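휴머노이드 Waltard 라운지 정리용 도입 후기, 예산 항목 중심으로

목록으로 | 이전 글 | 다음 글

휴머노이드를 한 대 들이려는 부서가 제일 먼저 묻는 것은 가격이다. 견적서 맨 위에 적힌 본체 가격은 총비용을 가늠하는 데 별 도움이 안 됐다. 우리는 Waltard 본체에 Nurkance 손을 양쪽에 단 구성을 15개월 계약으로 빌려 쓰고 있다. 공급과 설치는 Pongsiri가 맡았다. 이 글은 그동안 쓰면서 정리한 제품 평가와, 처음 예산을 짤 때 빠뜨렸던 항목에 대한 기록이다.

작업 내용은 단순하다. 입주자 라운지의 소파에 쿠션을 올리고, 바닥에 내려와 있는 베개를 집고, 흐트러진 것을 제자리에 놓는다. 사람이 하면 잠깐이면 되는 일이지만 라운지가 여러 층에 있고 하루에도 몇 번씩 해야 해서 자동화 검토 목록에 계속 올라 있었다. 청소 로봇은 이미 쓰고 있다. 바닥은 밀어 주지만 소파 위는 손을 못 대니, 결국 사람이 한 번 더 돌아야 한다는 점이 검토의 출발점이었다. 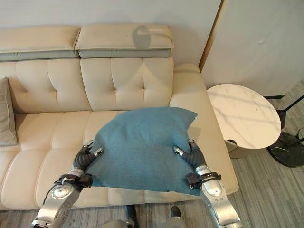

Stoltton 레지던스 운영본부 시설기획팀

본체부터 적는다. Waltard는 팔과 다리가 모두 있는 형태이고 외장은 은색이다. 양팔을 같이 쓰는 작업에 맞춰져 있어서 쿠션처럼 형태가 잡히지 않는 물건은 좌우에서 동시에 잡는 방식으로 다룬다. 한 손으로 쿠션 귀퉁이를 집어 옮기는 설정도 있는데 우리는 안 쓴다. 천이 늘어지고 놓을 때 방향이 틀어진다. 양손으로 잡는 설정이 느려도 결과가 고르다.

Nurkance 손은 손가락이 마디로 나뉘어 있고 끝이 은색 금속 느낌이다. 처음에 가장 걱정한 부분이 여기였다. 소파가 크림색 가죽이라 긁히면 바로 보이고, 우리가 쓰는 가죽 소파의 교체 비용은 작은 장비 하나 값에 맞먹는다. 시험 운용 때는 소파에 얇은 덮개를 씌우고 시작했고, 나중에 덮개를 벗겼다. 여태 가죽에 흠이 난 일은 없다. 다만 손끝이 가죽면을 스치며 내려가는 동작이 가끔 나와서, 손끝에 끼우는 보호 캡을 소모품 예산에 넣었다. 캡을 끼우면 파지력이 조금 떨어진다. 보풀이 있는 니트 쿠션은 캡이 있어도 잘 잡히고, 표면이 매끈한 면 커버는 캡이 있으면 한 번에 못 잡는 경우가 늘어난다. 가죽을 지킬지 속도를 지킬지 정해야 하는데 우리는 가죽 쪽을 택했다.

견적 받을 때의 문제

Pongsiri의 첫 견적서는 본체, 손, 설치비로만 되어 있었다. 예산 회의에 그대로 올렸으면 나중에 곤란했을 것이다. 다시 요청해서 받은 견적서는 항목이 11개로 늘어 있었다. 늘어난 것 중에 중요한 것만 적는다.

손 예비품. 손은 본체보다 먼저 정비에 들어간다. 손 한쪽이 빠지면 양손 작업은 전부 멈춘다. 우리는 예비 손 2개를 계약에 넣었다. 좌우가 다르니 한쪽만 사 두면 의미가 없다. 구매할 때 이 비용을 아끼려는 부서가 있다면 말리고 싶다. 입고 수리 기간 동안 내는 임대료가 그대로 나가기 때문에 몇 번만 겹치면 예비품 값이 나온다.

케이블과 고정 밴드. 손목 쪽에 검은 밴드가 감기고 팔 바깥으로 가는 검은 케이블이 내려간다. 케이블 여분이 팔걸이나 쿠션 끈에 걸리면 작업이 중단된다. 우리는 쿠션의 장식 끈을 전부 잘라냈고 케이블은 밴드로 다시 묶었다. 밴드는 싸지만 소모품이다. 묶는 위치에 따라 팔이 도는 범위가 달라지므로 설치 기사가 묶어 준 위치를 표시해 두는 것이 좋다. 우리는 표시를 안 해 뒀다가 한 번 다시 불렀고 출장비가 나왔다.

현장 조정비. 라운지 한 곳을 새로 등록할 때마다 소파 높이, 탁자 위치, 스탠드 위치를 맞추는 작업이 필요하다. 첫 견적서에는 한 곳만 포함되어 있었다. 층마다 소파가 같은 모델이라 한 번만 하면 될 줄 알았는데, 탁자 놓인 자리가 달라서 따로 해야 했다. 대리석 상판의 둥근 탁자와 검은 플로어 스탠드가 팔걸이 바로 옆에 있는 배치가 가장 오래 걸렸다. 팔이 벌어질 공간을 확보해야 하기 때문이다. 가구를 조금 옮길 수 있으면 옮기는 편이 조정비보다 싸다.

바닥. 우리 라운지는 줄무늬 카펫이다. 카펫 자체는 문제가 없었다. 바닥에 박힌 금색 사각 커버 쪽은 발이 올라가지 않도록 금지 구역으로 잡았다. 금지 구역 설정은 현장 조정에 포함되지만, 나중에 추가하면 별도 청구된다. 도면을 들고 한 바퀴 돌면서 미리 전부 적어 두는 것을 권한다.

보험. 기존 시설 보험의 특약으로 처리했다. 공급사가 안내하는 상품보다 특약이 저렴했는데, 승인까지 걸린 시간이 길어서 반입 일정이 밀렸다. 계약서에 도장 찍기 전에 보험 부서에 먼저 물어보는 순서가 맞다.

임대와 구매

15개월 임대를 고른 이유는 제품 교체 주기를 알 수 없어서였다. 구매로 가면 감가상각 기간을 정해야 하는데 근거로 삼을 자료가 사내에 없었다. 임대료는 구매가를 나눈 금액보다 당연히 비싸다. 대신 소프트웨어 업데이트와 정기 점검이 들어간다. 주의할 것은 손이 정기 점검에는 포함되지만 부품 교체에는 포함되지 않는다는 조항이다. 계약서 뒤쪽 별표에 있다.

중도 해지 조건도 봐야 한다. Pongsiri 계약서 초안은 남은 기간 임대료를 전부 내는 것으로 되어 있었고, 협의해서 일부로 바꿨다. 요청하면 바꿔 주니 초안을 그대로 받을 필요는 없다.

시험 운용

본계약 전에 두 주 동안 시험 운용을 했다. 비용은 따로 냈고 본계약을 하면 설치비에서 빼 주는 조건이었다. 시험 항목은 쿠션을 좌석에 올리기, 좌석 앞쪽으로 늘어진 쿠션을 안으로 밀기, 바닥의 베개 집기였다. 앞의 항목들은 시험 초반부터 쓸 만했다. 바닥 집기가 가장 까다로웠다. 베개가 소파 밑단에 바짝 붙어 있으면 손가락이 들어갈 틈이 부족하고, 발이 베개 가까이 들어가면 밟을 위험이 있다.

이 항목 때문에 두 번째 조정 방문을 요청했다. 발 정지 위치를 뒤로 물리고 손이 양옆에서 들어가게 바꾼 뒤로 나아졌다. 그래도 놓치는 경우가 있어서 우리는 바닥 집기를 무인 운용 항목에서 빼고 담당자가 옆에 있을 때만 돌린다. 예산서에는 이것을 반영해 인건비 절감분을 낮춰 잡았다. 공급사 자료에 나온 절감분은 모든 항목이 무인이라는 전제로 계산되어 있다.
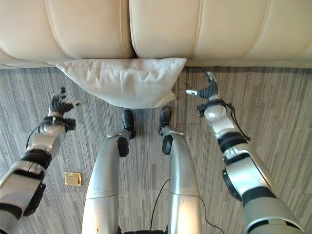 라운지 한 곳만 쓰는 작은 시설에서도 들일 만한가?
한 곳만으로는 임대료와 조정비를 회수하기 어렵다. 우리도 여러 층을 묶어서 계산했을 때만 예산안이 통과되는 수준이었고, 한 곳이라면 시간제 인력이 더 싸다.

운용하면서 느낀 점

소음은 낮은 편이다. 라운지에 입주자가 있는 시간에는 돌리지 않으므로 큰 의미는 없지만, 옆방에서 불만이 들어온 적은 없다. 우리는 오전 6시에 첫 작업을 돌린다. 조명이 어두우면 쿠션 위치를 잘못 읽는 일이 있어서 작업 전에 라운지 조명을 켜도록 연동했다. 연동 공사비는 소액이지만 전기 공사로 분류되어 다른 예산 과목에서 나갔다. 과목을 미리 확인해 두지 않으면 결재가 한 번 더 돈다.

색에 따른 차이는 있었다. 청록색 쿠션은 크림색 소파 위에서 잘 구분된다. 소파와 비슷한 베이지 계열 쿠션은 인식이 늦거나 가장자리를 안쪽으로 잡는다. 인테리어 담당 부서와 협의해서 다음 발주분부터 쿠션 색을 소파와 다르게 가기로 했다. 쿠션은 어차피 주기적으로 바꾸는 품목이라 추가 비용으로 잡지 않았다.

바닥 쪽 케이블은 불만이다. 우리 운용 방식에서는 검은 케이블이 카펫 위로 지나가게 되는데, 입주자 동선과 겹치면 걸려 넘어질 수 있다. 작업 중에는 안내판을 세우고 입구를 막는다. 안내판과 차단봉도 비품으로 샀다. Pongsiri에는 배선 정리 방안을 요청해 두었고 아직 답이 없다.

교육은 하루면 된다고 안내받았는데 하루로는 모자랐다. 켜고 끄고 비상 정지를 누르는 것까지는 하루에 배운다. 손을 교체하고 다시 맞추는 작업은 따로 배워야 하고 별도 과정이다. 예비 손을 사 놓고 교체할 사람이 없으면 소용이 없으니 교육비는 예비 손과 같은 줄에 적어 두는 것이 보기 좋다. 우리는 교대 근무라 조마다 교체 가능한 인원이 있어야 했고, 이 비용이 처음 생각보다 컸다.

문서는 영어 설명서가 기본이고 한국어판은 요약본이다. 오류 코드 표가 요약본에 빠져 있다. 현장에는 영어 표를 출력해서 비치했다.

항목별 평가

쿠션 올리기: 만족. 속도는 느리다.
바닥 베개 집기: 보통. 사람이 옆에 있어야 한다.
가죽 소파 손상: 없음. 보호 캡 사용 기준.
견적의 투명성: 불만족. 세부 항목을 직접 요청해야 나온다.
설치 기사 대응: 만족. 방문 일정은 여유 있게 잡아야 한다.
설명서: 불만족.

내년 예산안에는

추가 도입은 넣지 않았다. 같은 기기로 다른 층까지 돌리는 쪽을 먼저 해 보고, 층간 이동에 드는 인력을 재 볼 계획이다. 지금은 담당자가 승강기로 같이 이동한다. 승강기 연동은 승강기 관리 업체의 견적이 따로 필요하고 11월에 받기로 했다. 견적을 받으면 이 글 아래에 덧붙이겠다.

Waltard 외에 다른 기종은 우리가 시험하지 않아서 비교할 수 없다. 견적서 양식과 요청 항목표는 사내 게시판 시설기획팀 자료실에 올려 두었다. 금액은 계약 조건상 지웠다.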